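Speaker notes
Household Textile Recovery: What the Sturham Collection Program Has Taught Us
Prepared for the Korletey regional briefing, 29 April 2020
Presenter: Hiếu Nghiêm

Slide 1. Opening
Welcome participants and thank the Korletey office for hosting the call. State that the talk lasts 25 minutes with questions held to the end. Slides will be sent out afterward by the Sturham office.

Slide 2. Why textiles
Textiles are a small share of household waste by weight, but they cause a large share of the trouble at our sorting lines. Long pieces wrap around rollers. Damp pieces spoil the paper they travel with. When we began planning the separate collection, the line at Draltari was being stopped several times per shift to clear fabric by hand.
Pause here. Some members of the audience run lines of their own and may wish to note their own figures.

Slide 3. The trial
The trial covered 255 households in the Andeck district. Each received two bags, a printed card and a collection schedule. Pickup was every second week, on the same round as glass. We asked residents for clean, dry fabric of any kind, including worn items that charity stores do not accept.
Mention that the card went through several drafts. The first version used the word "textiles" throughout, and residents told us they did not think of curtains or cushion covers as textiles. The final version says "clothes and household fabric."

Slide 4. What came in
By the end of February we had taken in 266 bags. Crews rejected 13 of them at the curb, mostly for moisture. The sorting team placed the remainder in four grades: rewear, wiping cloth, fiber and disposal.
Cotton bedding was the most useful category. Knitwear was mixed – good in weight, poor in condition. Shoes were not requested but arrived anyway, and they have been given their own bin at the depot.

Slide 5. Upholstery fabric
Spend more time here, as this is the part of the program under review. Upholstery fabric reaches us in two ways: as loose covers placed in the bags, and as whole furniture through the bulky item service. Loose covers can be graded with everything else. Fixed covers must be cut away from foam and staples, and the labor often costs more than the fabric is worth.
Labels help where they survive. Where they do not, the team goes by weave, feel and a burn test on a small sample taken outdoors. Blended fabric with a bonded backing goes to disposal at present. Draltari has asked whether a separate grade could be set up, and a paper on this will follow.

Slide 6. Fabric close up
Allow the audience a moment with both pictures before moving on. 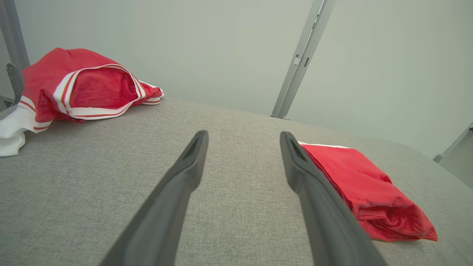
Light gray upholstery-type fabric in both views.
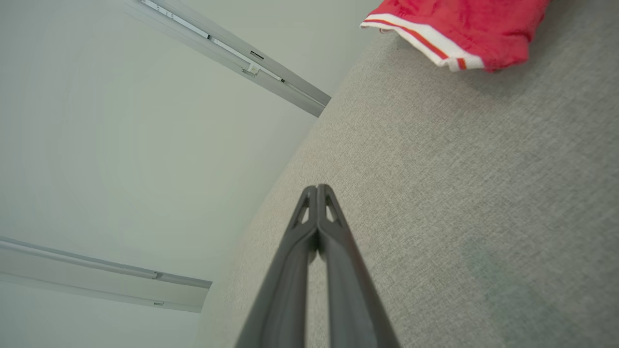 Slide 7. Questions
One question has been sent in ahead of the briefing and should be read out first.

What should a resident do with a sofa cover that has a zipper and a stain?
The cover should be washed, dried fully and placed in the bag with the zipper left in. A stain that remains after washing does not matter, as the fabric can still be used for wiping cloth or fiber. The sorting team removes zippers at the depot.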